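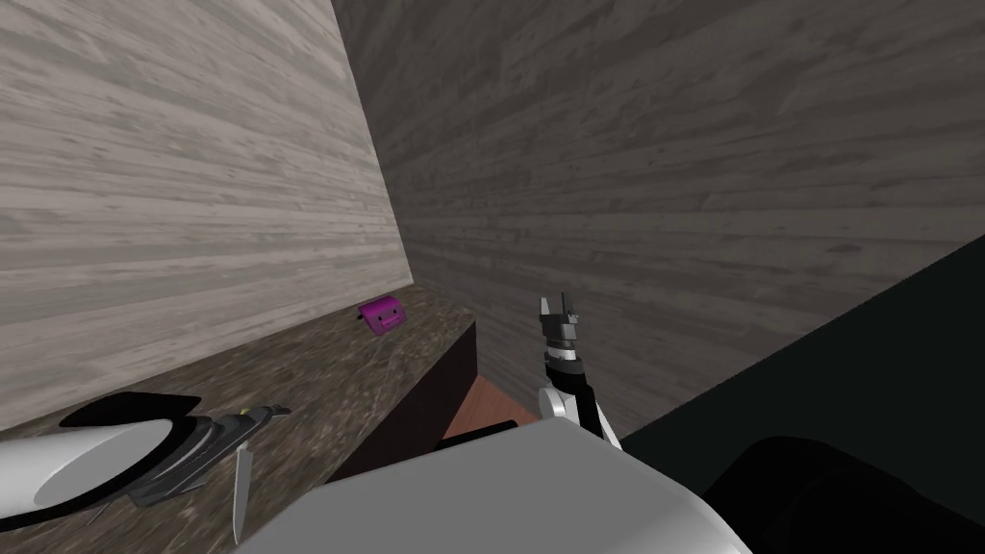

A robot with two arms works beside a dark counter, in a room drawn by a computer.

Robots at Work: What Happens in the Big Kitchen?

Do you eat lunch at school? Then maybe you have thought about the people who prepare it. In the town of Grirham there is a big kitchen with the name Rerdale. It makes 406 lunches on every school day. The cooks begin when it is still dark outside, and most children are still sleeping.

Since March, the cooks have a new helper. It is a robot, and its name is Samuel. In this article you can learn what Samuel does, how it learns, and what is different now for the people in the kitchen.

What is automation?

Automation is a long word. It means that a machine does a job, or a part of a job, which a person did before. You know many such machines already. A washing machine is one. A long time ago, people washed all their clothes by hand, and it took the whole day.

Some machines do only one thing, again and again. A robot with arms is a little different, because it can learn more than one job. On Thing One it works with a spoon, and later it can carry a box. But it must learn each job separately. When it can carry a box, it still does not know how to hold a spoon.

How does a robot hold something?

Look at your own hand. You have five fingers, and your skin feels if a thing is smooth, soft or hot. When you take an egg, you do not need to think about how strongly you press.

Many robots have a gripper in the place of a hand. The gripper can open and close. If it closes too little, the thing falls down. If it closes too much, the thing can break. For a long and thin thing there is one more problem: it can turn or lean to one side between the fingers. Try this at home with a ruler. Hold it upright at its lowest end with only two fingers, and move your arm slowly. It is not so easy!

In the next picture, a black gripper holds a long gray bar at the lower end. The bar leans to the left. The table has a pattern of thin white lines, and in the corner there is also something purple. For you it is clear at once which of these is the bar and which is only a line on the table. A robot has to learn the difference.

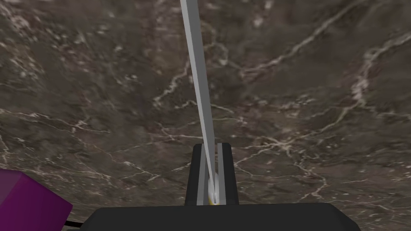

Why does a robot practice in a computer?

The company Brenon, which builds Samuel, lets its robots practice first in a computer. Such a practice place is called a simulation. It looks a little like a video game. There is a counter, there are walls, there are things to pick up, but you cannot touch any of it.

If the robot drops something in the simulation, no floor gets dirty and no person gets hurt. The computer puts everything back, and the robot tries once more. For one small job, a robot at Brenon may practice 500 times before it does the same job in a real room.

The real kitchen is harder. Water is on the counter, the light changes, and somebody has put the tray in another place. For this reason a person stays near Samuel and watches, with a red stop button close to the hand.

What changed for the people?

Hefin Yorath has worked at Rerdale for many years. Before, he spent a large part of his morning with putting tools on trays and moving the trays from one counter to the next. In the evening his shoulders hurt. Now Samuel does a part of this work, and Hefin has a new task. He prepares the robot in the morning, checks its grippers and cleans them.

"At first I did not like it," he says. "I was afraid that they would not need me. And I had to go to a course, and I am not a fast learner with computers. Now I am used to it. I still do the soup myself."

The head of the kitchen is Meirion Watkins. She says that the robot is slower than a person in many things. It cannot taste whether the sauce needs salt. It does not notice when a colleague is tired. She also had to move the big table, so that people can walk past the robot safely, and not all the cooks were happy with the new place.

Will robots take all the jobs?

This is a question that many grown-ups ask too. In some workplaces, machines do work for which people were paid before, and these people must look for other work. This can be very hard for a family. In other workplaces, the people stay but do different things. There are also new jobs, for example repairing robots or teaching them. At Rerdale all the cooks have stayed until now. How it will be in ten years, Meirion cannot say.

Words to remember

Automation: a machine does work that a person did before.
Gripper: the part with which a robot holds things.
Simulation: a practice place inside a computer.

Something to talk about

Which job in your home would you give to a robot? Which one would you like to keep for yourself? Ask a grown-up what machines they use at work, and what they did before they had them.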